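Cell Technician (Bimanual Tabletop Cells), Dirkberg
Closing date: October 25, 2025
Reference: 3726

Cenholm invites applications for one full-time technician at its Dirkberg site. The appointee will set up, maintain and repair a two-arm tabletop cell used for the handling of household dishes, and will report to Leonilde Neves, Cell Operations Lead.

The cell works largely with plates and bowls. Fingers close on the rim of each item, and alignment of the finger tips is the adjustment that takes up most of a technician's week.
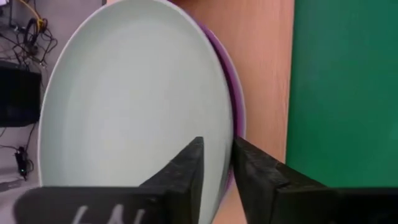
Duties

Inspect both grippers at the start of each shift and replace finger sets at the scheduled interval of 200 hours.

Check the alignment of the wrist cameras and recalibrate after any finger change. Bowls require particular care, as the wall must sit squarely in the gap between the two fingers before force is applied.

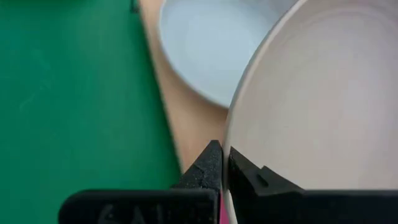 Technicians are expected to record the closing force and the finger set in the maintenance log, and to withdraw from service any set that shows wear at the tip. Spare sets are supplied by Ait Ali and are fitted on site.

Dress and secure arm cables so that they do not catch on the frame rails. Reset the green mat, the raised board and the plates to the layout given in the work order, and keep the frame square on its base.

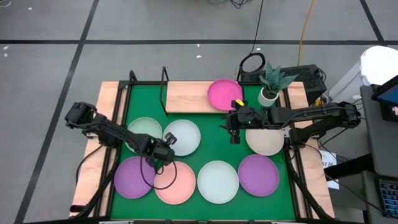 Selection criteria

Applicants must hold a trade certificate or diploma in mechatronics, electrical work or a related field, and must be able to diagnose faults in small servo motors. Experience with the Taltaleck controller is desirable. Training will be provided over the first 16 days.

Conditions

Hours are 38 per week on a rotating roster. Annual leave is 23 days. Relocation costs are not covered.

Applications

Please send a cover letter and résumé to Leonilde Neves, quoting the reference above. Shortlisted applicants will be asked to complete a practical finger change on site.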